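Vingt ans avec la même voiture : rencontre avec Fotini Lambrakis

Elle m'avait donné rendez-vous devant chez elle, « vous verrez, c'est la seule voiture verte de la rue », et je l'ai trouvée sans peine, garée un peu de travers sous le tilleul, avec des feuilles plein la calandre. Fotini Lambrakis roule dans la même Trasel depuis 20 ans. C'est un break, essence, boîte manuelle, acheté d'occasion à un collègue qui partait à l'étranger, et je crois bien que je n'ai jamais entendu quelqu'un parler d'un break avec autant de tendresse.

« Je ne voulais pas d'un break, figurez-vous. Je cherchais une petite citadine, quelque chose de facile à garer, et puis Guoqing m'a dit : prends-la pour le week-end, tu me diras lundi. Le lundi, j'avais déjà mis un plaid à l'arrière. »

Guoqing Xie, l'ancien propriétaire, lui envoie encore un message à chaque contrôle technique pour demander des nouvelles. Il avait entretenu la voiture avec beaucoup de soin et lui a laissé une pochette de factures rangées par date, que Fotini a continué à remplir. Elle me la montre sur la table de la cuisine, pendant que le café passe. Tout y est, jusqu'aux balais d'essuie-glace.

Je lui demande ce qui a lâché, depuis le temps. Elle réfléchit, ressert du café, compte sur ses doigts puis renonce.

« L'embrayage, une fois, et c'était ma faute, j'apprenais à conduire à ma nièce Rocío dans une côte. L'alternateur, un soir de pluie, évidemment, on ne tombe pas en panne d'alternateur par beau temps. Les amortisseurs arrière, ça, c'est les déménagements. Le moteur, lui, on n'y a jamais touché, à part la courroie et les vidanges. »

La nièce, Rocío Londoño, a eu son permis et conduit aujourd'hui une Clonora électrique, dont elle est ravie. Les deux femmes ont fait ensemble, en octobre, le trajet jusqu'à Tordale, chacune au volant de sa voiture, parce qu'il fallait rapporter des meubles et qu'aucune des deux ne voulait laisser la sienne.

« Elle m'attendait en haut des cols, je la rattrapais quand elle rechargeait. On est arrivées pour dîner à la même heure ! Elle dit que la sienne est plus silencieuse et elle a raison. Moi, je dis que dans la mienne on entre une armoire, et j'ai raison aussi. »

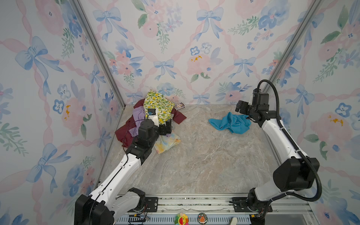
Il faut dire que le coffre est immense. Banquette rabattue, le plancher est presque plat, et Fotini y a dormi plus d'une fois, au bord d'un lac ou sur le parking d'un gîte complet. Elle a gardé de cette époque une lampe à pince et un rideau cousu main qui tient aux poignées de maintien. Les sièges avant, en velours gris, se sont un peu creusés côté conducteur, mais ils restent étonnamment confortables, je peux en témoigner après l'heure que nous avons passée sur les départementales.

Car elle a tenu à me faire essayer la voiture, bien sûr. La direction est lourde à l'arrêt, légère dès qu'on roule. La deuxième accroche à froid — « attendez une seconde, elle n'aime pas qu'on la presse » — et la suspension avale les dos-d'âne avec une mollesse qu'on ne trouve plus guère. Sur autoroute, on entend le vent au niveau du rétroviseur droit, et il faut hausser un peu la voix. Côté consommation, elle relève 6 litres aux cent sur route et préfère ne pas regarder en ville.

Pour l'entretien, elle va toujours chez Lü, un garage à deux rues de là, tenu par Shuzhen Yuan, qui connaît la voiture par cœur et lui a appris à écouter les bruits. Fotini me raconte le jour où elle est arrivée affolée par un cliquetis à l'arrière : c'était une boule de pétanque sous la roue de secours. On ne lui a rien fait payer ce jour-là. Le dernier vrai devis, pour un roulement et deux flexibles de frein, s'élevait à 200 euros, et elle l'a trouvé fort raisonnable.

« Shuzhen ne m'a jamais poussée à changer de voiture. Elle me dit seulement : surveillez la rouille derrière les passages de roue, rincez dessous après l'hiver. Alors je rince. Mes voisins me voient à quatre pattes avec le tuyau, ils ont l'habitude maintenant. »

Et la suivante, y pense-t-elle ? Un peu, admet-elle en tournant sa cuillère. Rocío l'a emmenée voir des modèles hybrides, elle en a essayé un qui lui a plu, très doux, avec une caméra de recul qu'elle a trouvée merveilleuse. Puis elle a vu la hauteur du seuil de coffre, elle a pensé à l'armoire, au chien, aux sacs de terreau, et elle est rentrée chez elle dans son break.

« Je la garderai tant que les pièces se trouvent. Pour les feux arrière, ça devient compliqué, j'en ai acheté un d'avance, il est dans la chambre d'amis. Si vous en croisez un autre, côté gauche, vous m'appelez, hein ? »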